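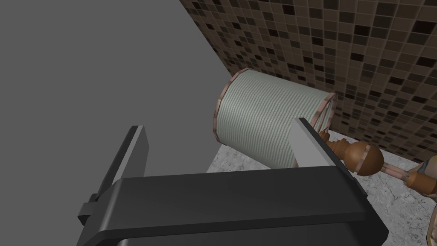 Posted by Myrto Gkikas, August 17, 2024
Prenex Gripper Kit set-up guide, section 4: Your first roll pick in the simulator

I always start new owners on the bathroom level, because a toilet paper roll is a friendly thing to practice on (you can't dent it!). Have the kit software open and the arm parked before you begin.

1. Load the level called Roll and Holder. Mine takes around 13 seconds to come up, so don't keep clicking.

2. Switch to the wrist view. You want both fingers pointing away from you, with the roll between and beyond them.

3. Bring the gripper in slowly and keep an eye on the right finger. There's a wooden knob sticking out past that end of the roll, and I've bumped it more times than I'd like to admit.

4. Set the grip force to 3 and press Close. Watch the force bar, and let go of the key once it goes steady.

5. Press Lift and hold it. If the roll slips, back off, go up one notch and try again.

Note: the roll sits at a tilt in this view, so line up with its ends and forget about the wall tiles. They'll pull your eye the wrong way.

Caution: don't copy your simulator force numbers straight over to the real arm. Run the finger calibration in section 3 first, and keep your hands clear while it's moving.

Stuck on step 4? Lefteris Rallis wrote up the error codes, and they're in the next section.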